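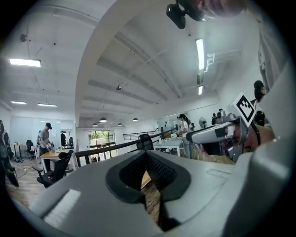

Strip lights, dome lamps and one big curved beam, all on the same ceiling.

Why is there so much stuff up there?

Most people never look at a ceiling unless they are bored or at the dentist. That is a pity, as a big workroom keeps some of its best bits overhead.

Long, flat lights spread brightness over a wide area, so you can see your desk and also the crumbs on it. Dome lamps hang lower and send most of their light straight down in a pool. Dark ones look rather like hats for very serious giants.

Then there are ducts. A duct is a tunnel for air – fresh air goes in, stuffy air goes out, and so does the smell of somebody's egg sandwich.

Beams are there to help hold things up, though a curved one may be partly showing off.

Try it on Monday: look up in your classroom and draw every kind of light you find. Don't do this while walking.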